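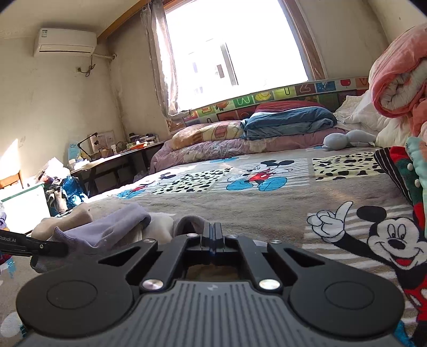

Socks, quilts and a Mickey Mouse bedspread: laundry on a bed.

Home helper wanted, Clandale

Girer is looking for a part-time helper for family homes in Clandale. The work is folding clothes, pairing socks, making beds and putting children's bedrooms in order. No cooking, no ironing.

Hours are mornings, school terms only. Pay is 89 per morning, plus travel — paid at the end of each month. You should be used to homes with small children. Two references needed.

Apply in writing to Kiyoshi Amano, Girer, by the end of June 2018.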